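Accueil Emploi Territoires Dossiers Contact
Publié en août – par la rédaction
17 partages – 11 commentaires

Chez Naciri, le linge passe aussi par le robot

Kenza Bouzid a commencé au pliage. Elle est maintenant responsable d'équipe à la blanchisserie Naciri, à Cestmont, qui traite le linge de plusieurs résidences pour personnes âgées. Depuis le printemps, une partie de son travail consiste à encadrer les essais d'un robot à deux bras, fourni par la société Trivero. Le personnel l'appelle Jatus, du nom du logiciel qui le pilote.

« On m'a demandé si j'étais d'accord, j'ai dit oui à condition de garder mon équipe », raconte-t-elle. L'équipe est restée la même. Les horaires, eux, ont bougé : une personne arrive désormais à 7 heures pour préparer les essais, et cette demi-heure est payée. Il a fallu la demander deux fois.

Les essais portent sur les vêtements personnels des résidents. Les draps et les serviettes passent déjà par des machines classiques et ne posent pas de difficulté particulière. Un gilet ou un pantalon, c'est autre chose. « Un drap, on sait par où le prendre. Un pull en boule, même moi je cherche la manche. »
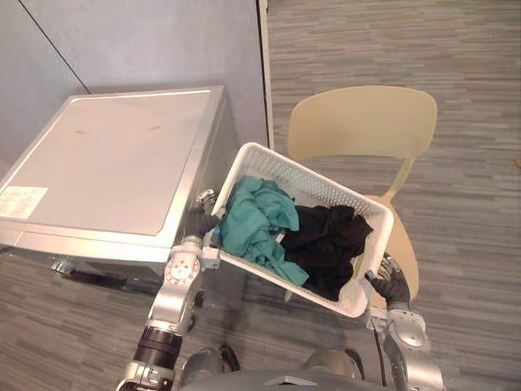 Le robot tient à deux mains un panier contenant deux pièces de linge, une verte et une noire.

La première semaine a surtout servi à régler des questions de place. Les paniers des résidents n'avaient pas tous la même forme et il a fallu en changer une partie. Kenza Bouzid a aussi demandé que les câbles au sol soient signalés pendant les essais. « C'est bête, mais on marche là toute la journée. »

Sur la vitesse, elle ne cherche pas à embellir. Une séance d'essai dure 30 minutes et une collègue expérimentée avance bien plus vite que la machine. Trivero promet des progrès pour l'hiver. Elle attend de voir. Ce qui l'intéresse, c'est le port des paniers, qu'elle voudrait retirer aux salariées qui ont mal au dos. « Moi, c'est l'épaule droite. J'ai eu un arrêt l'an dernier – je ne le souhaite à personne. »

Le travail a changé d'une autre manière. Il faut noter les erreurs, remplir une fiche, rappeler le technicien. Deux collègues ont suivi la formation, une troisième a refusé et personne ne lui en a fait le reproche. « Elle préfère le repassage, elle y est très bien. » 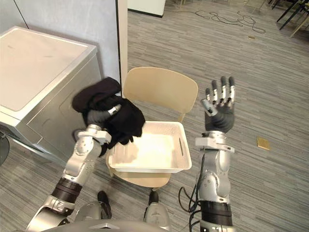
Les salariées craignent-elles pour leur poste ?
Certaines en parlent, surtout celles qui sont en contrat court. La direction s'est engagée par écrit à ne supprimer aucun poste pendant la durée des essais, mais rien n'est signé pour la suite.

Kenza Bouzid voudrait que cette suite soit discutée avant l'achat éventuel d'une machine. Elle demande aussi que la surveillance du robot figure dans les fiches de poste, avec la prime correspondante. La réponse est attendue à la rentrée.

En attendant, les étiquettes au nom des résidents sont toujours vérifiées à la main. « Une dame qui ne retrouve pas son gilet, elle ne va pas appeler Trivero. Elle m'appelle moi. »

Partager Imprimer Article suivant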